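The Best Seat Is the One by the Touchline Mic

2026-02-18
By Unai Barrios
3 min read

I have watched the second half of Dullthorpe against Marín four times now, and I'd happily watch it again tonight. The handball was good. The sound was glorious!

Irkel, the small outfit that produces the league's streams, put eight microphones around the court this season. Last year it was two, both up in the rafters, and every match sounded like it was being played inside a washing machine. Now you hear the squeak of a pivot's shoes, the slap of a pass, the goalkeeper yelling "left, left, LEFT" half a second before the shot goes left. I jumped off my couch at that one.

My argument is simple: small sports should spend on sound before they spend on anything else. Before the drone, before the slow-motion camera, before the fancy graphics with the spinning logos (I like a spinning logo as much as anyone, but come on).
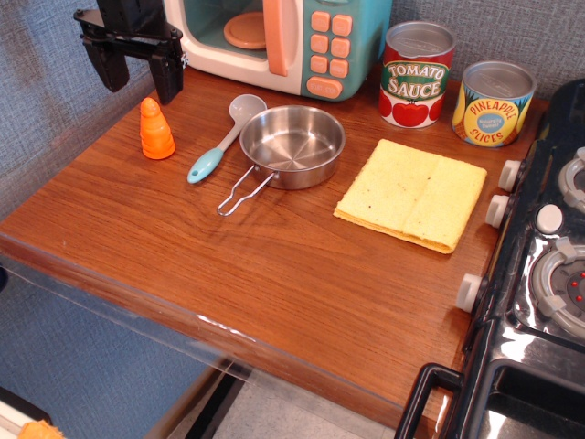
Pictures tell you where the ball is. Sound tells you how hard it was thrown and how the bench feels about it. When Marín called their last timeout, one mic caught the coach going over the play in a near whisper, and then the crowd came back up like a wave, all 755 of them. It felt like a full arena.

I know the complaint. Players swear, and somebody's grandmother is listening. Fine, run a short delay and keep a finger on the button. Misley's club channel has done that for two seasons and the only thing I've missed is a few words I already knew.

What I'd love next is a choice of feeds. Give me the commentary, give me the court with no commentary, and let me flip between them whenever I want. Irkel says it may try this at the April finals, with one match to start. Please make it all of them! I'll be the guy in headphones, shouting at a goalkeeper who can't hear me.

Related
Why the Misley derby belongs on a Friday night
A beginner's guide to the seven-meter throw
Dullthorpe's young wingers are a joy to watch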